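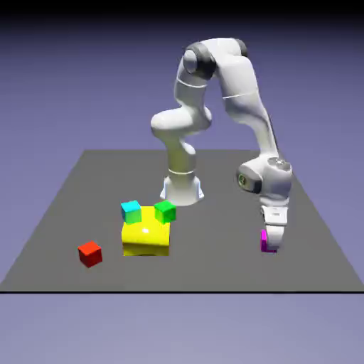 Can a machine actually put the house back in order yet?

Posted July 5, 2020 in Home & Workshop

My brother-in-law keeps telling me to hold off on hiring a cleaner because in a couple of years a robot will pick up after the kids. I have two of them and the floor is blocks from end to end. He sends me simulator clips of arms stacking cubes and I don't see how that gets anybody to my living room. Is there anything I can buy that picks up toys and puts them in a bin? I'd pay real money. Not a vacuum, we have a Fusto and it eats socks.

Oler

No. I run the packing bench in a small shop and we priced an arm last October. The arm was the cheap part. Then came the stand, the fencing, the gripper and a man to set it up, and he wanted every part to arrive in the same spot facing the same way. If I could get parts to do that I wouldn't need the arm.

A simulator is worse for fooling you. A cube in there is a perfect cube with a color all its own. Your kids' blocks have jelly on them and half are under the couch. When I see one clear a real carpet, with a dog in the room, and nobody cutting the video, I'll listen. Hire the cleaner.

Plorner

Mostly agree with the above but simulation isn't a con. You can drop a block 274 times overnight and break nothing. I did it as a hobby project, and my best setup got 111 good pickups out of that 274, with plain blocks on a flat gray table. Moving to a real arm made it worse. Lighting, slippery plastic, a camera I'd bumped. Small odd-shaped pieces were the real pain, the fingers would close on air or knock them over.

So people are working on it, but "a couple of years" is what they told me when I started, and that was 3 years ago. I wouldn't plan a household around it.

Ngcobo

get a big sheet, play on the sheet, pick up the corners, dump in bin. works on everything except the socks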